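4.2 Glazing the large serving bowl

Before you begin, the bowl must be bisque fired and completely cool. Wipe it with a damp sponge, inside and outside, and leave it to dry for 2 hours. Dust under the glaze makes small bare spots, and these spots cannot be repaired well later.

1. Open the Drurnatano matte glaze and stir it slowly from the bottom of the pail. Do not shake the pail. The dark speckle grains are heavier than the glaze and they sink while the pail is standing.

2. Pour the glaze through the coarse sieve, not the fine one. The fine sieve will catch the speckle.

3. Brush wax on the foot ring and a little way up the wall, the width of a pencil. Let the wax become dry to the touch.

4. Fill the inside of the bowl to one third, turn it in your hands so that the glaze reaches the rim, and pour out the rest in one movement.

5. Wait until the inside has lost its shine. Then hold the bowl upside down by the foot and pour glaze over the outer wall.

6. Clean any drops from the foot ring with the sponge. Check it twice - a single drop can fix the bowl to the kiln shelf.

Note: If the wall has throwing ridges, the glaze becomes thinner on the top of each ridge. This is normal and the colour there may be slightly warmer after firing.

CAUTION: Dry glaze powder is harmful to breathe. Wear a fitted respirator when you mix it, and clean the bench with water. Never sweep it dry.

4.3 Firing

1. Put the bowl in the centre of the Joltby kiln, on three-quarter shelves, with space for two fingers on every side.

2. Select program 4. For a wall thicker than usual, add a slow start of roughly one hour.

3. Do not open the lid until the display shows less than 90 degrees Celsius. In June and the other cool months the studio air is cold, and a fast change can crack a wide rim.

Note: The kiln settings for the older Flernow controller are in the appendix. The program numbers are different. 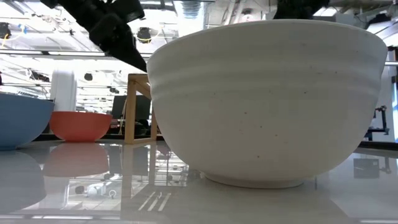

Photo: Clifford Nguyen. Large bowl, speckled matte glaze.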